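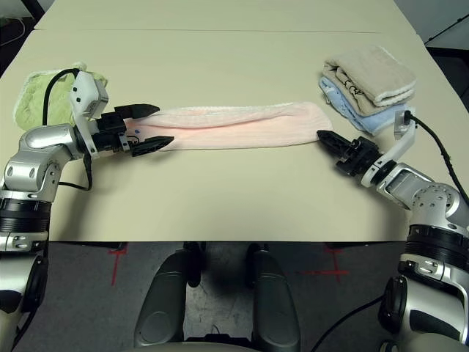 Section 3. Planning the Budget for Your Two-Arm Station

Reading time: 9 minutes

Before you order a single bolt, it pays to sit down with a cup of something warm and work out what you are really buying. Most people who write to us have already settled on the arms, and they are surprised by how much of the money goes to everything near the arms: the table, the grippers, the spare finger pads, the cables, the floor space, and the hours of the person who will look after it all. A station set up for towel folding makes a good one to plan from, as it needs so few kinds of thing. There are two arms with a two-fingered gripper apiece, a smooth light table with a second section behind it, red tape on the carpet, and enough towels to keep the arms busy. Every one of those belongs on your sheet, tape included!

The steps below are in the order we like to do them ourselves. You can skip around, but please do step 1 first, as the later ones lean on it.

3.1 Before you ask for a quote

1. Write down the job in one plain sentence. "Fold bath towels lengthwise and stack them" is a fine sentence. "Help with laundry" is not going to get you a useful quote from anybody, and you will end up paying for reach and payload you never use.

2. Gather the actual items. Take them out of the cupboard, the thick ones and the thin ones, and weigh the heaviest. If they will ever be handled damp, weigh that one damp too. Write both weights next to your sentence.

3. Measure the largest item spread flat, then folded lengthwise. A long narrow strip needs a surprising amount of table from left to right, and both arms have to reach its ends comfortably with a bit of bend left in the elbows.

4. Measure the room. You want the table, the base, and a walkway on at least one side wide enough for a person carrying a full basket. Our Tollville customers nearly always forget the walkway (we forgot it too, the first time, and moved everything on a hot July afternoon).

Note: Do not measure from the catalog drawing alone. Arms swing outward at the elbow as well as forward, and the drawings tend to show them at rest.

3.2 Filling in the budget sheet

5. Start with the arms and put them on one line as a pair. If your supplier prices them singly, ask whether the mounting hardware is included in each price or charged again.

6. Put the grippers on their own line, even when they come bundled. You may want different fingers later on, and it is much easier to compare offers when you can see what the grippers cost. Slim, tapered fingers are kind to thin edges of cloth. Wider ones suit boxes and tubs.

7. Add finger pads as a yearly cost. Textured pads wear smooth with terry cloth, slowly at first and then all at once it seems. We set aside $87 a year for them.

8. Add the table. Two sections pushed together are cheaper to ship and easier to get through a door than one big top, and we are very fond of them. Do allow for leveling feet, because a step at the seam will catch a hem sooner or later. Our own pair of tops from Nodier came to $339 with the feet.

9. Add cables, clips, and sleeves. Count on replacing some of them in the first year. Any cable that travels with a wrist needs slack enough for the full motion of the arm, and any slack that droops near the work wants a clip or a sleeve.

10. Add sensing. Put down the wrist modules, their brackets, and whatever computer has to sit behind them. Ask the supplier in writing which of these are needed on the first day and which can wait.

11. Add the practice stock. Buy more towels than you think, in several colors and at least two thicknesses, so that you find out early which ones give trouble. We spent our first month on one kind of towel and had to do a good part of the tuning over again when the thicker ones came in.

12. Add people. Urs Hollenstein, who keeps our books, likes to put this line at the top of the page in capital letters, and he has a point. Someone will tune the station, wipe it down, restack the towels, and answer the phone when it stops. Write down the hours per week and multiply.

13. Add one last line for what you have forgotten. Ours was $677 and we spent all of it.

Caution: Do not leave the emergency stop or the guarding off the sheet to bring the total down. If the budget will not stretch to them, wait a season and order the station when it will.

3.3 Planning the floor

14. Tape out the station on the floor before delivery day. Use a bright tape that shows up well on your carpet or tile, and mark crosses where the base and the table should return to if they get bumped. Short pieces hold better than one long run.

15. Stand where the base will go and ask a friend to walk past with their arms full. If they have to turn sideways, move the tape.

16. Check the outlets. Power for the arms should come from the wall without crossing the walkway.

Note: Keep a small drawing of the tape marks with your paperwork. Carpets get cleaned, and tape comes up with them.

3.4 Comparing offers

Diệp Mạch put together the sheet we use now, and it has just 13 lines. Copy each supplier's numbers onto the same sheet, in the same order, and leave a blank where they have given you nothing. The blanks are worth a phone call each. Ask about delivery time, the price of a replacement gripper, and what happens to the warranty if you fit your own fingers — the answers vary more than you would expect.

If two offers come out close, we would lean toward the one with spare parts you can get within the week. When you are happy with your sheet, carry on to Section 4 and keep the sheet handy, as you will need the table measurements again there.

Related items

Section 2: Choosing a Room for Your Station
Section 4: Leveling and Joining the Table
Spare Pads and Fingers: Ordering Notes
Renting Before You Buy: The Rivera Workshop
Moving a Station Between Floors: Notes from Podard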